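The Snack Box Lady of Clotholm Has Some Opinions About Buns

I found her the way I find most people for this column, which is to say somebody at the Taston farmers market said "you have to talk to the woman with the snack boxes" and wrote a phone number on my bag of peaches. She said yes right away, on one condition: no name. "Everybody in Clotholm knows it's me," she said. "And the people who get the boxes don't need to know."

So I'm leaving her name out, and I drove over on a Friday with an empty stomach, thinking I'd be offered something. (I was. We'll get to that.)

What she does is simple to explain. She fills big cardboard boxes with packaged snacks and sends them to people who are stuck somewhere: night-shift workers at the Jatoi cannery, kids in their first year away at college, a couple of folks doing long hospital stays. She has been at it for 8 years, and she keeps a spiral notebook with every box written down. The last entry when I looked was box 785.

"I'll do something at 1,000," she told me. "A cake, maybe. I don't know. I don't even like cake that much."

It started in February, when her niece moved into a dorm and called home hungry at eleven at night. The dining hall closed at eight and the vending machine only took exact change. "I went to the store and I just went crazy," she said, laughing. "I bought whatever was bright. I threw it all in a box and mailed it, and the postage cost more than the food!" The niece shared it with her whole hallway, and two of the other girls wrote to ask if they could pay for one of their own.

She packs at home, on whatever flat spot she can clear. I asked if she has a system and she gave me a look. She has a very definite system.

"Bags stand up," she said. "Chips, puffs, anything with air in it. You stand them up in rows like files in a drawer, and they hold each other. If you lay them flat you get crumbs on the bottom and everybody's sad." Long skinny packages go in along the sides. Anything crumply gets tucked in the middle, where it can't slide.

And then the buns. I had no idea a person could talk for twenty minutes about wrapped buns, but I was completely drawn in. She waits until the box is full and only then deals with them, one at a time, finding each one a spot near the top.

"A bun is mostly air and good intentions," she said. "You put a bag of nuts on it and it's a pancake. I had a man at the cannery tell me he got a flat one and ate it anyway, and I felt terrible for a week."

Does she always include one? "Always. Chips are fun, but a bun is breakfast. If you get off work at six in the morning you want something soft."
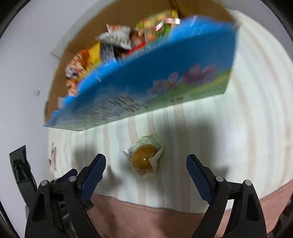
A packed box, with one wrapped bun still out on the striped cloth.

I asked about the boxes themselves, because I'd expected plain brown ones. She does use plain brown when she has to, but she loves a printed box and will go out of her way for one. The grocery in Zevon saves her the good ones, and she gets first pick if she shows up before nine. "Flowers, fruit, I'll take cartoon cows, I don't care," she said. "If you're having a bad week and a box with flowers on it shows up, that's half the job done before you even open it."

The cloth is for crumbs, and also for her back: she can pull the whole business toward her without lifting it. She goes through a lot of cloths.

A box takes her 21 minutes from first bag to last piece of tape. She timed it once on a bet with her brother, who'd guessed an hour, and he now owes her a dinner that she brings up a lot.

Before I left I asked what she'd tell somebody who wanted to try this for a friend or a kid at school. "Get a box bigger than you think," she said. "Mix salty and sweet, and don't put chocolate in after May. And write a note! People forget the note. It can say 'eat this.' Mine mostly say 'eat this.'"

She sent me home with two buns in my jacket pocket. I sat on one of them in the car, and I haven't told her yet.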